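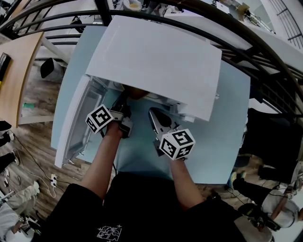 Lids, doors and the case for the separate opening

Most small household appliances are judged by what they do when shut. Reviews give the power rating, the capacity and the noise level. The opening gets a line at most, usually to say that there is one. I think this is the wrong way round. A benchtop appliance spends its working life closed, but nearly every fault I have had to deal with began while one was being opened.

My position is that a box with two jobs should have two openings, and that each should be workable without disturbing the other. A large flat lid on top gives access for cleaning and for anything bulky. A door at the front, preferably with a window, gives access for daily use. Where a maker combines the two into one big flap, the saving is one hinge and one seal. The cost is that the whole top must be cleared every time the user wants to look inside.

The objection is that more openings mean more leaks, more rattles and more parts to break. This is partly true. A second seal is a second thing to wear out. However, wear follows use, and two openings share the use between them. The lid on my old Cutden was its only way in and was lifted every day. The hinge pin had worn oval by the second winter. The Eslow that replaced it has a lid and a front door, and the lid is lifted on Wednesday, when it is cleaned. Its hinge shows no play that I can feel.

Large panels bring their own problem, and here the makers deserve less sympathy. A wide, thin sheet flexes when lifted from one corner. If the hinge runs the full length of the back edge, the twist goes into the sheet and does little harm. If there are two short hinges, it goes into the hinge screws, which are often self-tapping screws in plastic. I have replaced 13 of these for friends and neighbours and have yet to see a second set hold as well as the first. The remedy for the owner is to lift with both hands, one towards each corner, and to keep them level until the panel is past upright. The remedy for the maker is a longer hinge.

Latches are a related matter. A latch should be the weakest part of the closure and the cheapest to replace. Too many are moulded in one piece with the lid, so that a snapped tab condemns the whole panel. Chak-lun Lai, who repaired my Cutden twice, charged me for 20 minutes of labour on the first visit and for an entire lid on the second. The part that had failed was smaller than a fingernail. Oyelaran sells its latches separately, held by a single screw, and I would accept a plainer machine in every other respect to get that.

Windows in doors are often dismissed as decoration. I disagree, with a condition. A tinted window is useful only if the inside can be seen through it under ordinary room lighting. If it cannot, the user opens the door to check, and the window has added weight for no purpose. The same applies to doors that drop forward. They are convenient where there is clear bench in front of them and a nuisance where there is not. The Eser manual asks for 100 mm of free space behind the unit and says nothing about the front, where the door needs more than that.

Height matters too. A top-opening lid on a normal worktop, under wall cupboards, can rarely be raised fully. It is then held half open with one hand while the other does the work, and that is when hinges are strained. On a low table in open floor the same lid is no trouble. Shops display these machines on low tables in open floor.

I would like to see the open dimensions printed beside the closed ones, with the lid up and the door down. It would take two more lines on the carton.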